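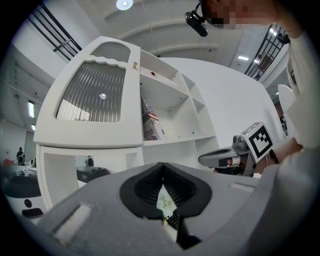 Ticket 525
Subject: Heating switches off in the evening, thermostat still calling
Product: Pristeo room thermostat and receiver, Sodasov combi boiler
Site: Flat 3, Nwachukwu House
Account: Closinden Lettings
Opened by: Malcolm Mapplebeck (property manager)
Resident: Dean Cropper
Priority: Normal, changed to High, changed back to Normal
Status: Closed

Malcolm Mapplebeck, Closinden Lettings
Our resident in Flat 3 reports that the radiators go cold most evenings between half past seven and nine. The thermostat is set to 22 and shows the flame symbol the whole time. If he leaves it alone the heating comes back by itself, sometimes late at night. Mornings are fine. Hot water is fine at all times. The boiler was serviced before he moved in and the pressure is where it should be. I have asked him to turn the thermostat off and on and he says he has done this several times. Please advise whether this is a Pristeo fault or a boiler fault, as I need to know who to send.

Renji Murakami, Pristeo support
Thank you for the report. To tell the two apart, please could the resident check the receiver next time it happens. This is the small box beside the boiler with two lights on it.

Left light green: the receiver has power.
Right light green: the receiver is telling the boiler to heat.
Right light off: the receiver is not telling the boiler to heat.
Right light flashing: the receiver has lost contact with the thermostat.

If the right light is green and the boiler isn't firing, the fault is on the boiler side. If it is off or flashing, it is on ours. Please also let me know what the thermostat batteries are and when they were last changed.

Dean Cropper, resident
Malcolm gave me access to this so I'll reply direct if that's all right. It went off at 19:50 tonight. Left light green, right light off. Not flashing. I watched it for ten minutes and it didn't flash once. Thermostat was showing the flame and 19 degrees with the setting at 22. Batteries are new, I put them in when I moved in and changed them again last week in case that was it. Alkaline, not rechargeable.

The boiler is in the kitchen cupboard and the thermostat is on its stand in the front room. There's one wall between them.

Renji Murakami, Pristeo support
That's helpful. A steady off light with the thermostat showing the flame means the two disagree, which they shouldn't do for longer than one update. Please try the following in order.

Hold the button on the receiver until both lights go amber, then let go. This restarts it and keeps the pairing.
Wait for the left light to go green.
Turn the thermostat up by a couple of degrees and check that the right light comes on.
Put the thermostat back to its usual setting.
Open the thermostat menu, choose Schedule, and send me what it says for weekday evenings.

Dean Cropper, resident
Done. Right light came on straight away when I turned it up, boiler fired. Schedule says 22 from 17:00 until 22:30 every day, then down to 16 overnight. So it isn't the schedule. Stayed on all of this evening, I'll keep an eye on it.

Dean Cropper, resident
Off again at 20:10. Same as before. I pressed the override button on the receiver and the boiler came on, then after a while it went off again without me touching anything. It did that two more times before I gave up and put a jumper on.

Renji Murakami, Pristeo support
Sorry to hear that. The override stays on until the next message from the thermostat, so something is sending an "off". I'm going to arrange a replacement thermostat under warranty. Malcolm, please confirm the delivery address and that someone will be in to sign for it.

Malcolm Mapplebeck, Closinden Lettings
Send it to the flat please. I would add that we had a thermostat replaced at this address before Mr Cropper moved in. The earlier tenant complained about the screen being faint. I don't have the paperwork to hand but will look for it. I would rather not pay for a boiler engineer if this is going to turn out to be the controls.

Renji Murakami, Pristeo support
Replacement ordered. No charge for the part. If you find the paperwork for the earlier replacement please attach it, as the serial number of the old unit would be useful.

Dean Cropper, resident
New thermostat came today. Paired it using the leaflet, took two goes as the first time I let go of the button too soon. Working so far. The leaflet has the steps in a different order from the ones on the screen, you might want to pass that on.

Dean Cropper, resident
Went off at 19:40. New thermostat, same fault. Flame showing, right light off. It's got down to 17 in here.

Priority changed from Normal to High by Renji Murakami.

Renji Murakami, Pristeo support
Passing to second line. Marek, summary as follows. Two different thermostats, same receiver, same symptom. Receiver shows no call for heat while the thermostat is calling. Not a loss of contact, as the light doesn't flash. Evenings only. Override is cancelled by an incoming message.

Marek Urban, Pristeo second line
Picked up. Mr Cropper, I'd like to read the event list off the receiver. With the new thermostat paired you can see it from the menu: Settings, then Installer, then Receiver Events. It will ask for a code, which I have sent to Malcolm by email. Please write down what you see for the last evening it failed, with the times. A photo of the screen would do as well.

Dean Cropper, resident
Typed out from the screen.

17:00 HEAT ON A
19:38 HEAT OFF B
19:52 MANUAL ON
20:04 HEAT OFF B
20:15 MANUAL ON
20:26 HEAT OFF B
23:05 HEAT ON B
23:05 HEAT OFF A

What are A and B?

Marek Urban, Pristeo second line
A and B are the thermostats the receiver listens to. It can hold two, for homes where there's one upstairs and one downstairs. You should only have A. B is a second thermostat that is still paired, still has battery in it, and is somewhere within range. When B thinks it is warm enough it sends an off, and on this model the latest message wins. Your own thermostat only sends again when something changes on it, so the receiver can sit on the wrong answer for a long time.

It's also why swapping yours made no difference. The new one took slot A and slot B was left as it was.

Malcolm, do you know what happened to the thermostat that was replaced for the earlier tenant?

Malcolm Mapplebeck, Closinden Lettings
I have found the invoice. The work was done by Garnet Simard, who looks after the heating in our smaller blocks. It says "supply and fit new room stat, old unit left with tenant". I have rung her and asked her to add a note here.

Garnet Simard, heating engineer
Malcolm asked me to write this up. I fitted the new stat and paired it. The old one still worked, it was only the screen that was poor, so the tenant wanted to hang on to it. I took the pairing to mean the new one replaced the old one, as it does on the other makes I fit. I didn't know the receiver kept a second slot. If the old unit isn't in the flat my guess is that it went with a box of odds and ends to the downstairs neighbour, because the two of them were friendly and a fair bit was handed down when the tenant left.

I can call in on Friday and clear the receiver if that's what is needed. No charge to Closinden for the visit.

Marek Urban, Pristeo second line
Thank you, that fits. Clearing the receiver can be done without a visit, but if you're going anyway it would be good to have the boiler side looked at too. Steps for clearing both slots:

Switch the boiler off at the fused spur and wait for both receiver lights to go out.
Hold the receiver button while switching the power back on.
Keep holding until both lights flash red together, then release.
Both slots are now empty. The heating will not run until a thermostat is paired.
Pair the thermostat you want to keep, following the menu under Settings, Installer, Pair.
Go back to Receiver Events and check that only A is listed.

The restart I expect you were given earlier in the ticket — holding the button until the lights go amber — doesn't do this. It keeps whatever is in both slots.

Dean Cropper, resident
I asked downstairs. She does have it. It was in a kitchen drawer, next to the cooker, batteries still in. She cooks her tea at half seven. She's happy for me to have it and I've taken the batteries out. Heating has been on all evening so far.

Marek Urban, Pristeo second line
Good, that explains the times. Please still have the receiver cleared. With B missing it will start to report a fault after a while and the right light will flash.

Garnet Simard, heating engineer
Attended Flat 3. Cleared both slots as per the steps above, paired the current stat, checked events list, only A showing. Ran boiler on heating and on hot water, both normal. Topped up the pressure slightly. Bled the radiator in the bedroom, there was air in it. Old stat taken away.

Step three took longer than I expected. I'd say count to twenty before you decide it hasn't worked.

Dean Cropper, resident
No trouble since Garnet came. Front room has held at 22 every evening. Do you want the thermostat I swapped out sent back?

Renji Murakami, Pristeo support
Yes please, there's a prepaid label inside the lid of the box the new one came in. Please take the batteries out first.

Malcolm Mapplebeck, Closinden Lettings
Happy for this to be closed. We have the same controls in the other flats at Nwachukwu House, so I have asked Garnet to check the second slot when she does the services.

Marek Urban, Pristeo second line
Closing.
Cause: previous thermostat still paired in slot B, located in the flat below.
Fix: receiver cleared, current thermostat paired alone.
Parts: thermostat supplied under warranty, not needed in the end.
Follow-up: support script for "heating off, thermostat calling" to ask for the events list before a replacement is ordered. Leaflet step order raised with the documentation team, along with a line on the second slot.

Priority changed from High to Normal by Marek Urban.
Status changed to Closed.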